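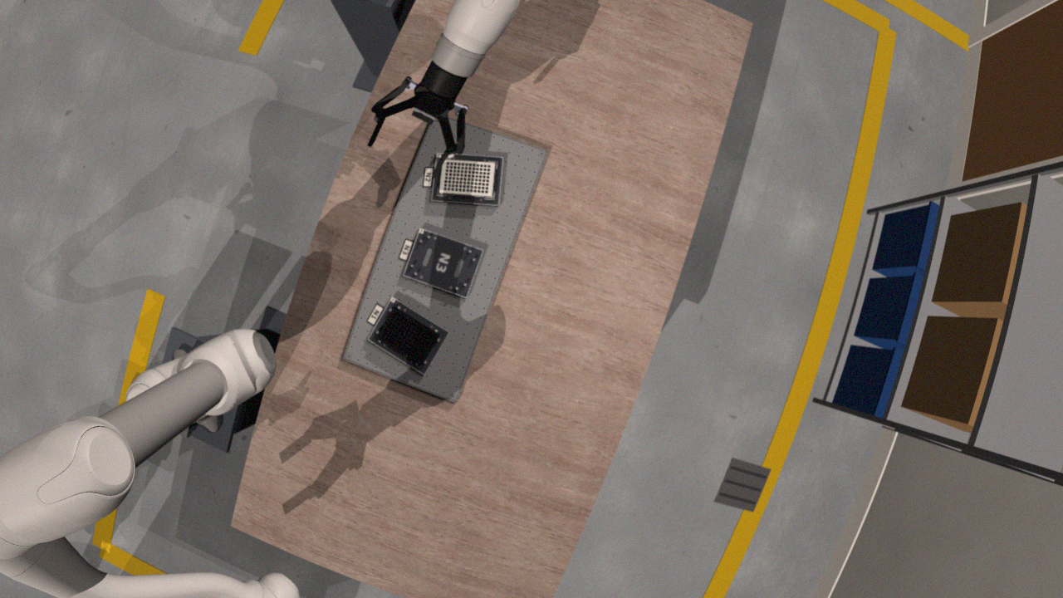 Figure 2. Simulated bench with three fixtures on a perforated plate; the uppermost holds a cream-white tray.

By the Utura Reading Group | March
Filed under: Platforms & Politics, Working Papers

4.2 What officials do when they are joking

We coded 1211 posts from government accounts that replied to a foreign legislator. Our two coders agreed on what counted as a threat almost at once. Agreeing on what counted as a joke took most of the spring and one friendship.

In the end 68 posts were marked as humor. Of these, 50 drew more replies than the formal statement issued on the same matter, a result that will depress anyone who drafts formal statements. The Ladstead ministry's account did best, mostly by being rude about hearings. Garrido's tried puns and was ignored in two languages.

We make no claim that the jokes changed any policy. Legislators told us they had not seen them, then quoted them from memory.

Comments

grovley_reader: Did you count emoji as humor? Asking for my thesis.

tmk: Table 3 has the Garrido figures in the wrong column, I think.

grovley_reader: Also, are the coders speaking again?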